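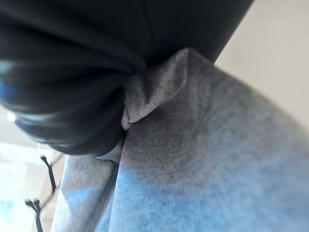
The lab at Plasdale sits above a row of shops, up a flight of stairs that will remind you of your age, and when you get to the top Dzifa Agbeko is likely to hand you a sweatshirt and ask you to hang it up. I did, without thinking much of it. She smiled and asked me when, exactly, I had known that I had hold of only one layer of the cloth.

I had no idea, of course, and that gap between what our hands know and what we can put into words is more or less what she and her colleague Tonantzin Salinas have spent the past two years on. Their project is called Kaijage, and it tries to teach a robot to handle clothing mainly by what it sees from its own wrist, a few inches from the fabric, where a sleeve stops looking like a sleeve and becomes a landscape of gray folds and shadows.

Most earlier attempts at the Flesten group, where both women trained, used a camera placed well back, looking over the whole garment. It's a sensible way to begin (you do want to know where the shirt is, after all!), but it gets shaky at the moment of the grasp, when the arm itself blocks the view. The wrist camera has the opposite trouble. It sees the pinch beautifully and has very little notion of where on the sweatshirt it might be.

"You get a crease and a bit of shadow," Salinas told me, pouring the tea. "A person who knows laundry can read a lot from a crease."

So they set about teaching the software to read creases. They recorded 1,875 grasps, with Agbeko guiding the arm by hand through many of them, and then went back and marked each one: a single layer, a double layer, or a miss. Fleecy knits turned out to be the hardest by a good margin, as the fuzz softens every edge and the folds slump into one another. The two of them disagreed over 205 of the recordings, and rather than throw those out they kept them in a separate pile and let the software learn that some pinches are simply hard to call.

That pile is the part I like best. When the finished system is unsure, it doesn't pull. It lifts the cloth a tiny amount, looks again at how the fold has moved, and then makes up its mind. In trials at Troltgate, a partner workshop across the river, it picked up a single layer on 80 percent of its tries, and most of the failures were with thick hems and pockets.

Hanging a garment is still slow going, and Agbeko would like to have 2,000 more grasps before she trusts the arm with anything that has a zipper. She has been collecting old sweatshirts from her cousins for the purpose, and as I went back down the stairs she called after me to ask whether I had any I could spare.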